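Final notes from the Gilside endurance weekend, now that the results sheet is up. Posting this in pieces.

The #161 Wendevell car finished second in class. It did 202 laps and was on the lead lap of its class at the flag. The winner was the Emgate entry, which led from the fourth hour on.
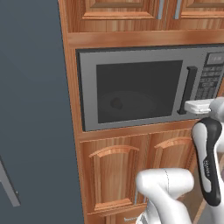

Kelechi Bako
2021-10-12

Wendevell qualified fifth. The team put a used set of tires on for the session and kept the new ones for the race. Three of the four cars ahead of them on the grid went the other way and were short of fresh rubber by dark.

First stint was quiet. Aliyu Racing's coupe took the class lead into turn one and held it through the first round of stops. Wendevell was fourth when the driver got out.

The full-course yellow in hour three decided most of it. Emgate had already called its car in and got a cheap stop. Wendevell had passed pit entry by a few car lengths and had to do another lap behind the safety car. That put them a minute down.

Aliyu lost time with a door that would not latch. They were shown the flag for it and came in twice. The second time they taped it shut at the top and did the driver change from the other side, which took a while.

Fuel was the other story. The organizers cut the tank allowance for this class by 2 liters before the weekend. Most teams lost a lap per stint. Wendevell lost a lap on the first stint only and then found it again by short-shifting down the back straight.

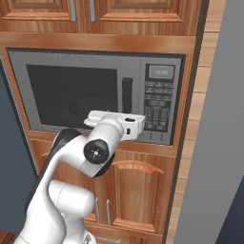

Cabinets and microwave, with a white robot arm.

Someone asked about the brakes. Wendevell changed front pads once, at the two-thirds mark. Emgate did not change them at all and the car was locking up into the hairpin over the last half hour. It still won by 41 seconds, so they got away with it.

Correction to my earlier post: the penalty in hour five was for Aliyu, for speeding in pit lane. I had it down as Wendevell. The two cars were running nose to tail when it was announced and I misheard the number.

Points: Emgate leads the class going into the last round. Wendevell is second and can still take it with a win if Emgate is third or lower. Aliyu is out of the title but has entered anyway.

Paid attendance at Gilside was 2425 over the weekend. The infield was fuller than last year and the far grandstand stayed closed.

Last round is in November, same format, same tire rules. The entry list has not been published. I will post it when it is, along with the revised tank figure if they change it again.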